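From: Přemysl Štěpánek
Date: Aug 25, 2026
Subject: Re: Gorix hand-held grippers, worth the price?

Bimla Chaudhary wrote:
> We have the offer from Gorix for a pair, 2270 with cables.
> Has anyone used them on real household things? The brochure
> shows only cubes. Okach is cheaper but the delivery is in July.

Hello Bimla,

we have the pair on trial and I can tell you what I know so far. The task is a plastic food container with clips on the sides, one gripper in each hand.
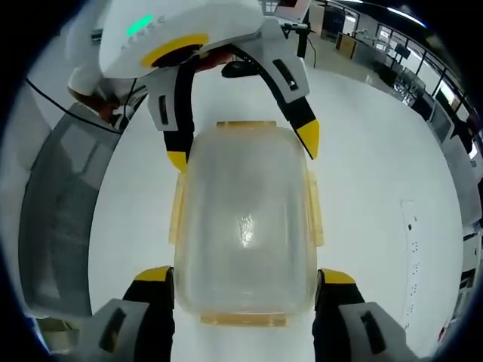

The yellow tips are the part I would ask Gorix about before you sign. A spare set costs 93 and is not in the offer, and on smooth plastic you will want one. The trigger is light and my fingers were not tired after 154 recordings. The cable is less good - it pulls on the wrist when you turn the hand, and I asked them for a longer one.
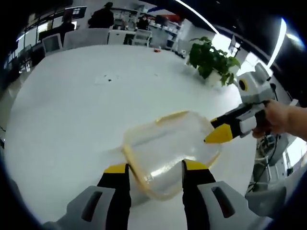
Fülöp had the same trouble with the cable and wrote on this list that a loop of tape at the elbow was enough for him, and that he would still take Gorix over Okach because the support answers within a day.

I agree about the support. If you order, ask for the trial price first, we paid 300 for the month and it is taken off the invoice later.

Regards,
Přemysl
Stuldale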